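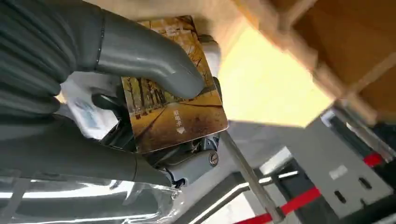 We changed our serve receive in November, from four passers to three, and I said I would write up how it went once we had enough passes on paper. The sheet now has 200 of them, all from league matches. Warmups and practice are left out.

The grading is the usual one. A 3 is a pass the setter can take with every hitter available. A 2 leaves the setter on the move but with two options. A 1 means one option, normally a high ball to the left side. A 0 is an ace or an overpass that comes straight back down on us. Faustino Esquivel grades from the bench when he is not playing, and I grade from video when he is. We compared our marks on the Pekum match. We disagreed mostly on where a 2 becomes a 3, so we settled it by the setter's feet: if he jump sets from his own spot, the pass is a 3.

Results so far:

| Grade | Passes |
|---|---|
| 3 | 69 |
| 0 | 24 |

I have left the middle grades out of the table. Our early sheets mixed up 1s and 2s, and I don't trust the split.

Most of the aces fall in one place, the seam between the left and middle passers, on a float serve that drops short. With four passers we had a body there. With three, the left passer has to call it and come forward, and in rotation two the left passer is also our main hitter, who would like to be leaving for his approach. Cattaneo found this early in the second set and served nothing else until we called time. 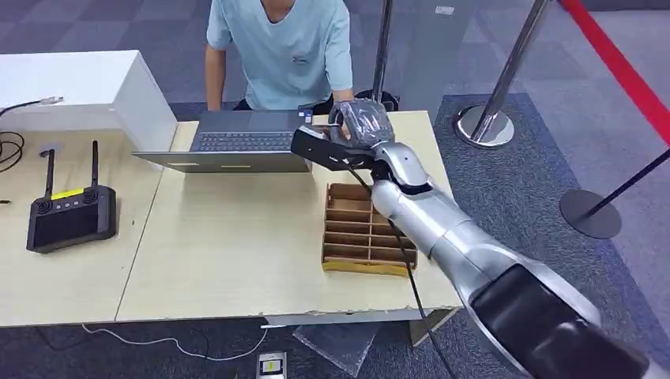

**Robot arm reaching toward an open laptop**

The fix we are trying is small. In rotation two only, the middle passer shifts a step left and the libero takes the wider zone on the right. The short ball in the seam then belongs to the middle passer every time, with no call needed. The left passer covers deep and line. If he gets a deep ball he passes it and hits late, or does not hit, and the setter goes to the back row.

Primo Cirillo thinks this gives away too much on the right sideline. He may be right against a good jump server. Skanadon have one, and he likes that corner. Against float servers I think the trade is worth making, since a ball to the far corner is in the air longer and the libero has time to get there.

Some notes on technique, mainly for the passers who read this:

- Start lower and a step closer on a float serve. Moving forward late is where the shanks come from.
- Hold the platform still through contact. On video, several of the 1s come from swinging the arms at an easy ball.
- Shoulders face the ball, and the platform angles to the target. Turning the whole body takes you out of the next play.
- Call before the ball crosses the net. A call after that is too late to act on.

Practice will start with serve receive from rotation two until the shift is automatic, then go through the other rotations in order. Servers should aim for the seam and not for aces. I will grade those passes on a separate sheet so they don't get into the match numbers.

Blank sheets are in the back of the scorebook. Please write the rotation in the left column, even when the rally ends on the serve.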